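Rule 25

Posted 2018-02-04

The rule book at Hivley went from rule 24 to rule 26. I noticed it on the train, on my second reading, and put a pencil mark in the margin.

I worked for Orus then. We checked other firms' rules. A firm would send us its book, we would read it, and one of us would go and stand by the machines for a day or two to see whether the book and the room agreed. Mostly they agreed well enough. Where they didn't, we wrote it down, and the firm had until the next visit to change either the book or the room.

Hivley was a sorting room with a concrete floor, on the ground floor of a building that belonged to Ridgeway. Ridgeway took in clothes from hospitals and care homes, things left behind or sent down the wrong chute, and the arms at Hivley moved them from one container to another until each thing was in the right one. The arms ran on a program called Dresine. It was a slow program and people liked it for that.

The shift lead met me at the door and gave me a visitor's badge and a pair of safety glasses. She asked if I wanted tea first. I said I would like to see the table first, and she said everybody from Orus said that.

She stopped short of the black line on the floor and so did I. That was rule 1. Nobody crosses a floor line while an arm is live. She pointed at the line with her foot, as if I might have missed it, and then she nodded to the operator, who had been waiting for us.

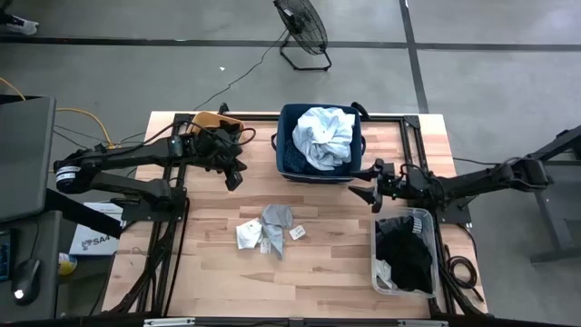 The sorting table at Hivley, both arms over the wood.

I had my list on a clipboard. Arms fixed to opposite sides, yes. Fingers pointing down before a pick, yes on the left. Containers at the edges and the middle kept for loose cloth, more or less. There was a grey cloth in the lower middle of the table with a small white one next to it, and I asked how long a piece could lie there before somebody had to do something about it.

"Until the arm's tried it three times," the operator said. "Then we stop and log it."

"That's rule 11."

"Is it?" he said. He looked pleased.

I asked about the cables, because one of them looped over to a desk on the left, and rule 6 said cables were to be kept clear of the walkway. He told me it wasn't a walkway. I looked at my plan and he was right, so I crossed it out. I did write a note about a fan that was standing on the floor beyond the table with its lead trailing back towards us. The shift lead said it would be moved. I said it only needed its lead tidied. She moved it anyway, later on, when she thought I had gone to the toilet.

We had the tea at eleven. There was a small room with a kettle and a window on to the car park, and the log books were kept there on a shelf. Hivley still kept its log on paper as well as on the system. I was glad of it. People write things on paper that they would never type into a box.

I asked her about rule 25.

"There isn't one," she said.

"I know. Was there?"

She turned her cup round on the table. She had been there since the September before last, she said, and there had never been one in her time. New starters asked about it in their first week. They were told it was a printing mistake, and then they stopped asking. She had asked as well. She had been told the same.

"Who told you?"

"The one before me. He's at Ridgeway now, in the office."

I said I would like to look through the old books, if nobody minded, and she said nobody would mind because nobody would know where I was. She went back to the table and I took down the oldest book.

The log had 3,686 entries in it before the books changed colour from red to green. I didn't read all of them. Most were one line. Arm stopped, sleeve caught on basket, freed, restarted. Arm stopped, no reason found, restarted. Two socks taken as one. Lid left on bin. You get into a way of reading this sort of thing, where your eye slides down until it meets a longer entry, and then you go back and read what came just before it.

The longer entry was near the end of the third red book. It took up most of a page, in small upright writing.

It said that the right arm had been standing empty over the gap between two containers, as it often did while the left arm was busy. The operator on shift had taken it for stopped. It was not stopped, it was waiting. He had put his hand on the table to pick up a button. The arm came down for the next piece and touched the back of his hand, and then it halted, as it was built to do. He had no injury. He wrote that twice. He wrote that he had sat down for ten minutes afterwards and then finished the shift.

Under this he had written: Suggest new rule. An arm that holds nothing is to be treated as an arm at work.

Under that, in a different hand, somebody had written: Agreed, will be 25.

I copied both lines on to my pad. Then I went through the next book and the one after that. The rule had been used. Seven weeks of entries had "25 observed" at the end of the shift line, in several people's writing. Then there was a new printing of the book, noted in the log with the date and the number of copies, and after it no one wrote "25 observed" again. There was no entry to say it had been taken out. I looked for one until my tea was cold.

When I came back down they were on a different set of containers, and the shift lead had pulled up a stool for me, well behind the line. 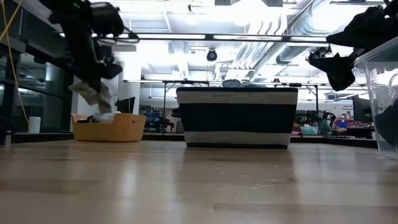
Basket 7 in the middle, the left arm over the yellow bin.

The left arm was going down to the yellow bin with something whitish hanging from it. I watched the other one. It hung over the space to the right of the striped basket and had nothing in its gripper. I would have said that it was resting, if I had been asked that morning. I had stood beside arms like it in four other buildings and I had always looked at the one with the cloth.

"What's that one doing?" I asked.

The operator glanced at it. "Nothing. It's waiting."

"Would you put your hand under it?"

"No," he said.

"Why not?"

He had to think. "I just wouldn't. The lad who trained me wouldn't either. He used to slap the table if you went near it."

"Did he say why?"

"He said it was a rule."

I asked him which one, and he said he'd always supposed it was one of the twenties.

I wrote my report that evening in the guest house. It was short. I put down the fan and the lead, and a label on one of the bins that I thought should face outwards. Under rule 25 I wrote that the rule was missing from the printed book, that it was being kept by the staff all the same, and that it should be printed again in the words of the person who had first suggested it. I gave the book and the page. My manager rang me about it the next day. He said that Orus could ask for a rule to be clearer, or to be followed, but he wasn't sure that it could ask for one to be put back. He said there was no form for it.

I used the form for spelling mistakes. It has a box for the page, a box for what is printed, and a box for what should be printed. In the second box I wrote "nothing".

Ridgeway sent the new book in the spring. They had printed 2,000 copies, far more than they could have needed, and they posted three of them to me. I turned to the page straight away. The rule was there, in his words, with the full stop missing. I thought about sending in another form, and then I put one copy on the shelf at work and took the other two home.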